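Actualizado en agosto, antes del viaje al pueblo. La primera versión la escribí en febrero y varias cosas ya no las pienso igual.

# Neceser colgante Nosura — seis meses de uso, dos maletas, un gancho roto

Voy rápido que tengo la maleta a medias. Me lo habéis pedido varios en los comentarios del post de las mochilas y lo he ido dejando. Va.

El Nosura es un neceser de los que se abren en vertical y se cuelgan de un gancho. Cuatro compartimentos con cremallera, dos de malla, uno opaco y el de abajo con forro impermeable. Pesa 656 gramos vacío según mi báscula de cocina. Es mucho. Lo digo ya porque para mí es el mayor defecto y casi nadie lo menciona. Si viajáis con equipaje de mano y la compañia os pesa hasta los calcetines, mirad otra cosa.

Lo compré con mi dinero, en la tienda de Ristden que hay al lado de la estación, 90 euros. Caro. Había un Chong bastante parecido por menos, pero el gancho era de plástico y yo ya tuve uno así. Nunca más.

## Lo que me gusta

- Las cremalleras. Gordas, con tirador de cordón, se abren con una mano. En seis meses ni un atasco.
- El compartimento de abajo. Se me abrió un champú en el tren, entero, un desastre, y no pasó nada a los de arriba. Lavado con agua del grifo y listo.
- La malla deja ver qué hay. Parece una tontería hasta que buscas las pinzas a las seis de la mañana sin encender la luz grande.
- Se queda abierto. El anterior que tenía se cerraba solo sobre el lavabo y acababa todo mojado.
- El color. Gris verdoso, no se nota la mugre.

## Lo que no

El peso, ya dicho.

El gancho. Es metálico, sí, pero gira en un pasador finísimo y el mío se soltó en el tercer viaje. Escribí a Nosura y me contestó un tal Fikri Wijaya, muy amable, me mandaron otro en una semana sin pedirme el ticket. Ese va bien de momento. Bien por la atención, mal por el pasador — que a ese precio no debería pasar.

El bolsillo opaco es demasiado estrecho. Entra el cepillo de dientes en diagonal y la pasta pues ya veremos. Un tubo grande no cierra.

Y el olor. Las dos primeras semanas olía a plástico nuevo que tiraba para atrás. Lo dejé abierto en el balcón y se fue, pero la funda del cepillo se quedó con el tufillo bastante más tiempo.

## Comparado con el Waltthorpe de Aurelio

Mi cuñado Aurelio Huerta lleva años con un Waltthorpe de los clásicos, rectangular, una sola boca, y se ríe del mío cada vez que lo ve. Se lo pedí prestado un puente para poder comparar con algo de criterio.

Pues tiene razón en una cosa: se hace mucho antes. Lo metes todo, cierras, fuera. Con el Nosura hay que pensar dónde va cada cosa y si te equivocas luego no cierra al doblarlo. A cambio, en el Waltthorpe buscas a ciegas. Yo vacié el suyo entero sobre la cama del hotel tres noches seguidas para encontrar el cortauñas.

Para una noche, Waltthorpe. Para una semana o baños pequeños sin repisa, el colgante sin dudarlo. Con niños también el colgante, porque lo subes alto y no llegan.

## Cómo lo lleno yo

Esto me lo preguntó más gente que lo del precio. Lo primero es sacarlo todo encima de la cama y agrupar antes de abrir una sola cremallera. Si vas metiendo según aparece, acabas con tres cacaos y sin desodorante.

1. Líquidos abajo. Siempre. Champú, gel, crema solar, todo lo que pueda reventar. De pie si cabe.
2. Malla grande: lo de la cara y el peine. Lo uso dos veces al día, tiene que quedar a la altura de los ojos.
3. Malla pequeña: pinzas, tiritas, gomas, el cortauñas de marras. Las pastillas en su blíster, nada de sueltas.
4. Lo blando y plano, al final. El paquete azul de toallitas húmedas y otro más pequeño, blanco, van pegados a la espalda del neceser y hacen de acolchado. Si los pones los primeros abultan en el doblez y no hay forma.
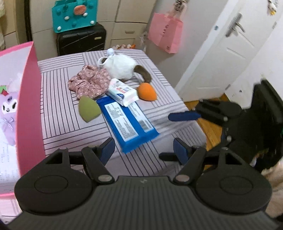 ## Limpieza

A mano, agua tibia y jabón de platos. La etiqueta dice que no a la lavadora y yo hice caso. Una amiga lo metió a 30 y se le arrugó el forro de abajo, sigue funcionando pero feo. Secar colgado y con todo abierto, tarda casi un día entero. No lo guardéis húmedo que el cordón de los tiradores coge olor.

## Entonces, ¿lo compro?

Si viajáis cuatro o cinco veces al año y os da rabia el caos, sí. Si es para el gimnasio no, pesa una barbaridad y en la taquilla no hay donde colgarlo. En rebajas lo he visto algo más barato, en la misma tienda, y ahí ya me parece precio razonable.

Nota: un 7. Con un gancho decente desde el principio habría sido un 8. Con cien gramos menos, un 8 y medio.

Me falta probar la versión pequeña, que no trae el bolsillo opaco. Si alguien la tiene que me diga si el forro impermeable es el mismo, en la web no lo pone y no me apetece comprar otro para averiguarlo. Contesto comentarios a la vuelta.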